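Review: the Zukico two-finger gripper and bench kit, after most of a year on our packing tables

I've put off writing this for longer than I should have, partly because I wanted to give the thing a fair run and partly because I kept changing my mind about it. We run a small repair and returns shop. Parts and small tools come in from customers, we clean them, check them, sort them and send them back out in the right boxes. It isn't glamorous work, but it's steady, and the people who do it are good at it and have mostly been with me a long time. So when I brought in the Zukico kit last November, I was thinking about their hands and wrists at least as much as I was thinking about output.

For anyone shopping, what you get is the gripper, a pair of fingers, the mounting parts, the control box and a year of the Nita software that you use to teach it positions. We bought ours through Bakham, who were patient with me on the phone and didn't try to sell me the bigger arm. I had also looked hard at the Tsuchiya model, and I'll say a bit about that further down.

Setup took us two afternoons. The manual is decent up to the part where you match the gripper to the table height, and then it gets vague, and I ended up reading the same page over and over with a cup of coffee going cold next to me. Mi-kyung Um, who runs our evening bench, got it moving in the end by ignoring the manual and teaching it the way she'd teach a new hire: one pick, one place, slowly, and then again. If you have someone like that in your shop, give them the software login on day one. I kept it to myself for the first week and that was a mistake I'm still hearing about!

Now to what it does well. It's very good at the dull middle of the job. Lifting a small case off the table, setting it down in the tray, going back for the next one, all evening long. Our record for one shift is 293 picks with no stops, and the whole first month came to 1,103, which sounds like very little next to the numbers in the brochures, but we were only running it in the quiet hours then. The fingers close gently enough that we haven't cracked a housing yet. They do pick up scuffs along the ridges, so I'd order a spare pair with the kit and be done with it.

What it does badly is anything floppy, anything shiny, and anything that has been put down at a funny angle. It will go in confidently and close on nothing, and then wait there until somebody comes over. Software updates have helped a little. I'd guess it still needs a person almost 50 times a week, and most of those are five-second fixes, but five seconds feels longer when you're in the middle of something else.

And that brings me to the part I really wanted to write about, because the other reviews I read skipped it. The work changed for everybody, including the people who never touch the machine. Two of my packers used to talk the whole shift across the bench, and once the kit went in between them they couldn't, so we moved the table and put up with a longer walk to the shelves. The checking work got harder in a way, too. When the easy picks are gone, what's left for a person is all the odd ones, one after another, and by the end of the shift you feel it. We now swap places every 60 minutes, which Mi-kyung suggested and which I should have thought of myself. Sore wrists are down. Tired eyes are up. I told the crew before we started that hours wouldn't be cut, and they haven't been, and I think that promise did more for the whole project than any feature in the box. Please make it if you can keep it.

As for the Tsuchiya, it has a nicer stand and a quieter motor, and if you handle mostly soft goods I'd go that way. For hard cases and boxed tools I'd stay with the Zukico. The price was fair, support answers within a day, and replacement fingers came quickly the one time we needed them.

Would I buy it again? Yes, though I'd start with the bench layout and a long talk with the crew, and only then open the carton. I'm giving it four stars out of five, with the missing one for that page in the manual. We're adding a second station before the holidays - Mi-kyung has already picked the spot, by the window, where the evening people can still see each other.

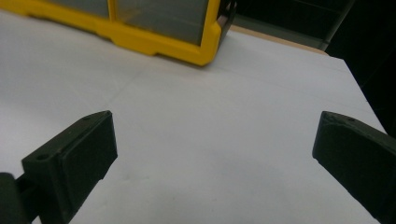
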